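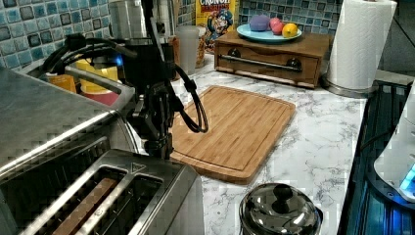 Cable clearance and stop rules for an arm mounted over a kitchen counter

Asked in: Workcell practice / Small manipulators
Tags: cable management, speed limits, checklists, tabletop

We run pick-and-place trials on a household counter layout with an arm mounted above the work surface. The counter is fully dressed: toaster, coffee maker, bread box, a lidded pot near the front. Objects are moved to and from a cutting board in the middle.

Our site in Greltville wants a written rule set before a second shift starts in March. The draft I inherited has one line on cables ("keep tidy") and nothing on what may stand next to the board. Three things I need to settle:

1. How much slack should the external cable loop have, and who checks it?
2. Is a fixed keep-clear zone around the board reasonable, or does it defeat the purpose of a cluttered counter?
3. Does a protective stop need a log entry every time, including stops with no contact?

We log 4,000 episodes per layout and then change the layout. Controller is a Drosora unit, firmware current.

Posted by Anqi Su

3 answers

Answer 1 (accepted)

Taking these in order.

Cable slack. Do not specify it as a length. Specify it as a test: drive the arm at reduced speed to every corner of the permitted workspace, with the wrist at both rotation limits, and confirm that the loop neither goes taut nor drops below the tallest object on the counter. The operator who starts the shift runs the test and signs for it. Repeat it after any change to the mounting, the tool or the layout. A loop that cleared a cereal box last week may not clear a plate of props on top of a bread box.

Keep-clear zone. Yes, but keep it small. We use 8 cm on the side the arm approaches from and none on the others.

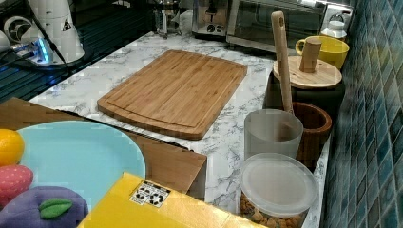
Tall, light items are the ones to write down by name. A spatula standing in a bowl has a handle well above everything near it, and a planner that only knows the bowl will route the forearm straight through the handle. Either model the full height or lay the utensil flat. Cups and lidded containers beside the board can stay if they are in the collision model. Boxes that overlap the counter edge near the board need a decision: record them as part of the layout or move them before the run. Do not leave it to the operator on the day.

Power strips and appliance cords should be outside the reach envelope, and any appliance used only as scenery should be unplugged at the wall. If one has to stay live, mark it on the layout sheet.

Stop logging. Every stop, contact or not. Time, joint positions, episode number, one line of free text. Stops without contact are your only early warning that the model and the counter have drifted apart. Our threshold is 6 stops in a shift, after which the layout is remeasured before work continues.

Your risk assessment for the installed cell still governs all of this. A clearance in centimeters is for protecting props and does nothing for people.

Kuo-hua Chiu

Answer 2

We just zip-tied ours to the upper link and have not had a problem. 4,000 episodes is not that many. I would worry more about the pot lid, round knobs are a pain with parallel fingers.

Posted by pundbridge_lab

Comment on Answer 2: Zip ties directly on the jacket will cut into it at the flex point. Use a wide hook-and-loop strap and leave the joint itself free. Kuo-hua Chiu

Answer 3

Adding to the accepted answer: put the revision number of the layout sheet in the episode metadata. At Yokoyama we kept sheets on paper and could not match stops to layouts afterward. Also check whether your stop log uses controller time or workstation time. Ours differed and the entries had to be thrown out.

Posted by fixture_notes

Comment from Anqi Su: Adopted the slack test and the stop threshold. Still arguing here over whether the zone should be measured from the edge of the board or from the groove. Going with the edge for now.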